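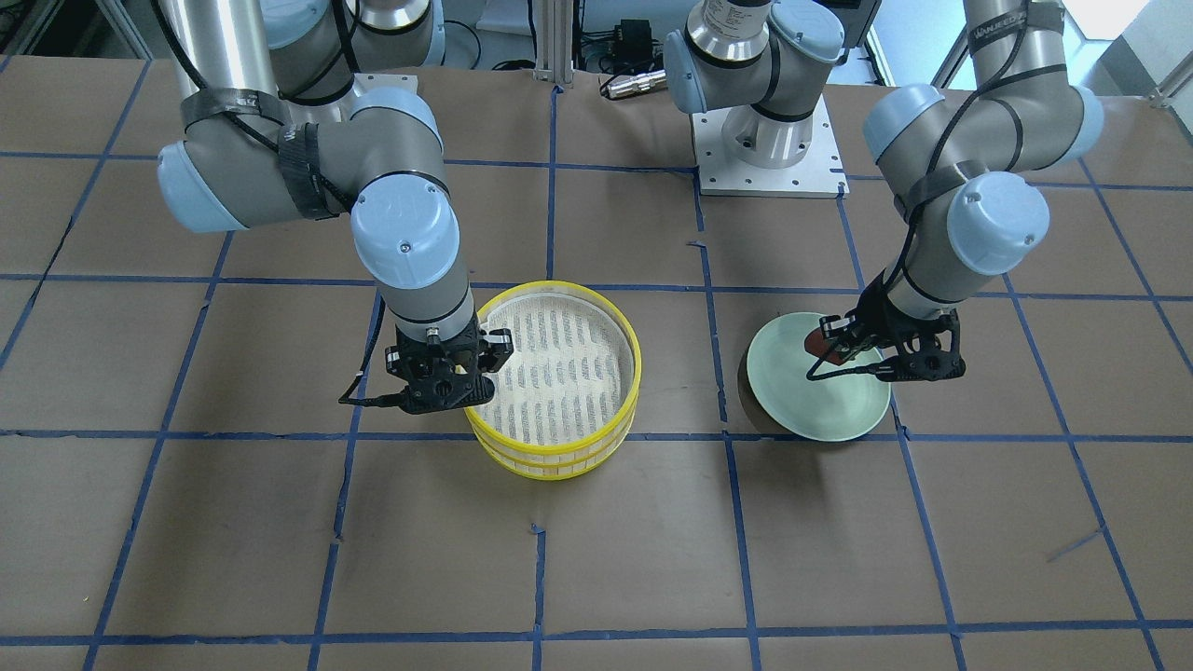 Bench Tips for Two-Arm Tabletop Software

Updated 08/10/2026

I keep a running list of the small things that save me an afternoon when I'm writing code for a pair of arms over a table, and people keep asking for it, so I've typed it up again with the newer bits added. Our tasks are all kitchen stuff (a steamer basket, plates, bowls, little things to pick up and set down), but most of it carries over to whatever you've got on your bench. We run everything through Dadby, our own planner wrapper, and look at the logs in Ilo. Swap in your own tools as you read.

Put the grid in the code, too

Blue tape on brown paper is cheap and you can lay it in one lunch break. What took me far too long was giving the squares names in the software! Ours live in a plain text file, one line per cell, with the corners measured in the base frame. Now a task script says "basket cell" or "plate cell" and I never type a raw coordinate. When the paper gets replaced, I touch off the corners again with the gripper tips, save the file, and every script moves along with it.

Measure to the inside edge of the tape. Or the outside edge, I don't care, just write down which one you picked at the top of the file. Rekha Tiwari and I each used a different edge for most of September and spent it blaming the calibration.

Left means the robot's left

Stand across the table and the robot's right arm is on your left. Everybody knows this and everybody still gets it wrong at the end of the day. We put "robot_left" and "robot_right" in every topic name, every log and every button label, long and ugly as that is. Plain "left" gets rejected when you check the code in. I also have the test routine wiggle one wrist at startup and print the arm's name while it does it. Two seconds, well spent.

Shiny, pale and full of slots

A mesh liner in a steamer basket is a miserable thing for a depth camera. You get a flat patch, then a hole, then a patch again, and the fitted surface ends up somewhere under the table. I quit trying to fit the liner at all. The yellow rim on ours is bright and it's nice and round, so we find the rim by color, fit a circle to it, and take the basket's height from the object file. It's dull and it works.

Pale plates are the same story with less contrast. If yours is mint green or white, try these before you go retraining anything:

- Lock the exposure and the white balance. With a window behind the setup, auto will drift all day long.
- Save one picture of the bare table each morning and subtract it.
- Turn the depth filter's hole filling off while you debug. Turn it back on later if you miss it.
- Look at the raw image. I mean open it and look at it, full size, before touching a threshold.

Plan for the plate you're holding now

My first planner treated a plate as a flat disk, always. Fine while it's lying down. Tip it up on its edge with part of it resting on something round and dark, and the collision shape is suddenly lying through the air in the wrong direction, and the planner happily sends the other wrist right past where the real rim is.

So attach the shape at the moment of the grasp, with the angle you measured, and update it when the angle changes. In Dadby that's a single call and I still forget it, so Emanuel Rusu wrote a check that refuses to plan if a gripper is closed and nothing is attached. It's annoying about once a day. I've left it on.

Small items between the fingers need this as well. They're easy to skip because they look harmless, but if the item is pressed up against the face of a plate, the planner has to be told that touching the plate is allowed. List the pair by name. Don't switch off collision checking for the whole hand, please, I did that and I have the dent.

Wrap the arm in software the way you wrapped it in velcro

Straps and cables add bulk that isn't in the maker's model. We have a black strap around an upper link and a velcro band near the elbow, plus cables running to the grippers, and the stock arm model knows about none of it. Girish Kaushik padded the links in our copy by 12 millimeters and drew a fat capsule over the cable side of each wrist. Planning got a little slower. The cables quit getting snagged.

While you're in there, tighten the wrist limits to less than the arm can physically do. A cable doesn't care that the joint has another half turn left.

Let one arm wait its turn

You can coordinate two arms properly, with one big plan for all the joints, and someday I'd love to. For everyday work we use a token for the middle of the table. An arm asks for it before crossing the center line, holds it, and gives it back once it's out again. The other one hovers over its own cell in the meantime.

Give the token a timeout, and when it runs out, stop and yell. Don't pass the token along! The first version did that. Innes Chisholm caught it on the stop button.

Gripper waits

Replace every fixed sleep with a check on finger position, then keep a maximum wait of 2000 milliseconds for when the check never comes true. Log which of the two ended the wait. You'll find out a lot about your grasps from that one column.

For thin things, closed-on-plate and closed-on-nothing can look nearly alike in the position reading. Use the motor current as well if your gripper gives it to you.

Config files, boring but here we go

We had 17 config files at one point, several of them copies with a name stuck on the end. Aminu Odukoya folded them into one per table using Cladport, and every run now saves the full settings next to its log. If you do only one thing on this page, do that. Being able to open an old run in Ilo and see the speed limit it had is worth the disk space ten times over.

Odds and ends

Start every new script at a slow speed and make the script ask before it goes faster.

Stray bits of tape on the paper get picked up as objects by a color finder tuned for blue. Peel them off or mask them out.

Write the home pose down on paper and tape it near the stop button.

If replaying a log gives you a different plan than the live run did, check the random seed before you check anything else, then the clock.

The basket goes back in its own cell when you're finished, and the object file gets checked in the same day. Next update I want to add our notes on the Jaiswal force sensor, which is still in its box while I sort out the driver.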